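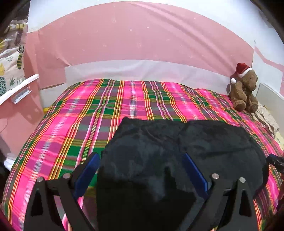

Fórum Casa & Oficina > Conversa geral > Automação
Tópico: As máquinas já dobram a roupa ou ainda não?
Iniciado na quarta-feira, 9 de março de 2022

hortensia_i
Boa noite a todos, e desculpem desde já o tamanho da mensagem, que eu quando começo não sei parar. O meu genro trabalha numa lavandaria industrial em Gumcombe e jura a pés juntos que daqui a pouco ninguém dobra uma camisola à mão. Eu, que criei quatro filhos e dobrei roupa todos os santos dias, fico contente por quem vier depois de mim, mas custa-me a crer. Um lençol, vá lá, é um retângulo. Agora um casaco acolchoado de inverno, daqueles com fecho, que mal se pousa na cama incha outra vez? Gostava de ouvir quem percebe do assunto. Já há alguma coisa à venda que faça isto numa casa normal?
Hortensia Insaurralde

locung
Olá, dona Hortensia, que bom tópico! Trabalhei uns anos na manutenção da Dosex, que tem uma linha de dobragem de toalhas, e posso contar o que vi. Com toalhas a máquina é uma maravilha: 300 por hora, todas iguaizinhas, e nem pestaneja. Mas atenção — as toalhas entram já esticadas por uma pessoa, uma a uma, sempre com a mesma bainha para a frente. No dia em que alguém misturou um roupão no meio, parou tudo e estivemos até à hora de almoço a tirar o cinto de dentro dos rolos. Para casa não conheço nada que valha o dinheiro.
Lộc

mitra.n
Discordo um bocadinho do Lộc, com todo o carinho. Essa máquina é de rolos e só sabe fazer uma coisa, e a conversa hoje é outra. O que se anda a fazer agora é mostrar o trabalho a um braço com uma pinça, muitas e muitas vezes, até ele apanhar o jeito. Em janeiro fui a uma demonstração em Mevdale e vi um braço desses dobrar T-shirts numa mesa. Foi devagar, é verdade, levou 91 segundos em cada uma (cronometrei, sou dessas), mas dobrou! E ninguém lhe tinha esticado nada antes.

locung
91 segundos por T-shirt, Mitra! A minha mãe nesse tempo despacha o estendal inteiro e ainda me telefona a perguntar se já jantei. Mas está bem, concedo que é mais interessante do que os nossos rolos. E casacos, viste algum?

mitra.n
Casacos não vi, tens razão. Perguntei à rapariga da bancada e ela disse-me, muito simpática, que o preto é o que lhes dá mais trabalho. Num tecido preto e brilhante custa à câmara perceber onde acaba a manga e começa o resto. Pensem num casaco preto de penas, fechado até à gola, em cima de uma manta aos quadrados cor-de-rosa e verdes. Nós vemos logo que há uma manga dobrada por cima do peito e a outra estendida para o lado. A máquina tem de adivinhar isso tudo, e depois ainda tem de pegar na manga sem beliscar só o forro.

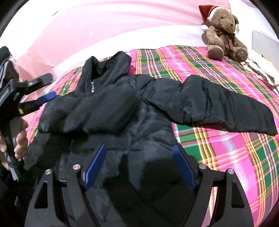

Yaa Wumbei acha que estamos todos a olhar para o lado errado da questão. Deixou-me isto por mensagem, porque não consegue entrar no fórum desde que mudou de telemóvel, e pediu-me que passasse para aqui: dobrar é a parte fácil, e o que cansa numa casa é decidir. Esta camisola vai para lavar ou ainda se usa amanhã? O casaco guarda-se já ou ainda vem frio? O peluche fica em cima da cama ou vai para o cesto? Diz ela que pagava de bom grado por uma máquina que lhe arrumasse o quarto dos miúdos, e nem um tostão por uma que só lhe dobrasse as coisas.
(Mitra)

jasmina_r
Gostei muito do que escreveu a Yaa, mas olhem que na oficina é igual e lá fomos avançando. Eu faço estofos, tenho uma mesa de corte Wako em segunda mão que me custou 1248 euros, e ela corta direitinho o que eu lhe puser em cima. Esticar o tecido, acertar o padrão dos quadrados, ver se não ficou uma prega por baixo, isso faço eu, e faço cerca de 1000 vezes por ano. Mesmo assim não a vendia por nada! Tirou-me a parte que me dava cabo do pulso. Se aparecer uma coisa para casa que me tire só metade do serviço, eu compro e fico contente com a metade.
Jasmina Radulović

locung
Jasmina, aí já me apanhas. Metade do serviço também eu queria. O meu medo é que a metade que fica seja a de tirar o cinto do roupão de dentro dos rolos.

hortensia_i
Ai, que bem me soube ler-vos a todos. Mostrei o tópico ao meu genro e ele amuou um bocado com os 91 segundos, mas depois confessou que na lavandaria os casacos ainda são dobrados à mão, por duas senhoras que lá estão há muitos anos e que ele não trocava por nada. Ficámos então assim: para toalhas e lençóis já acredito, para T-shirts vou acreditando, e para casacos espero mais uns invernos. Mitra, se voltares a Mevdale, pergunta-lhes por meias, se fazes favor. Tenho uma gaveta cheia delas sem par e dessas ainda ninguém falou.

mitra.n
Pergunto, sim senhora, e levo o cronómetro!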